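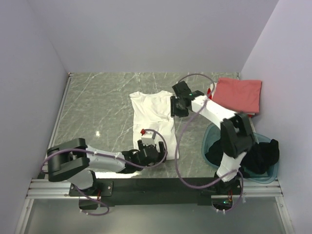 4. Folding a T-shirt

The Prostemcombe guide used to promise a "shop-quality fold every time". We have taken that line out. A fold is as good as the smoothing before it, and most people skip the smoothing.

4.1 Lay the shirt on a hard, clear surface. A marble-patterned top is fine, though the veins run diagonally, so don't use them to judge whether an edge is straight.

4.2 Pull the collar away from you and bring the hem to the front.

4.3 Smooth from the collar down. Check the lower corners, where soft creases tend to stay put.

4.4 Fold one side in towards the middle, then the other. Lay each sleeve back on itself.

4.5 Bring the hem up to the collar in two turns.

Note: Folding boards such as the Flodar are sold as a cure for crooked edges. Sabina Sokol tried one on 34 shirts for this edition and found it slower than folding by hand, and the edges no straighter.

Caution: Do not press a crease flat with your palm and call it done. It will be there when you unfold the shirt.

4.6 If you need to shift the fold, pinch a small amount of cloth and lift. Dragging the whole shirt undoes step 4.3. 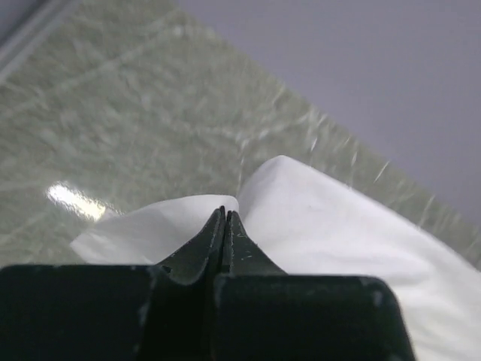 Fig. 2. Tips nearly closed, against soft white material.

4.7 Stack no more than you can carry level. Yiğit Güneş wanted a fixed number printed at this point, but shirts vary too much in thickness for one to mean anything.

For jumpers, go to section 5.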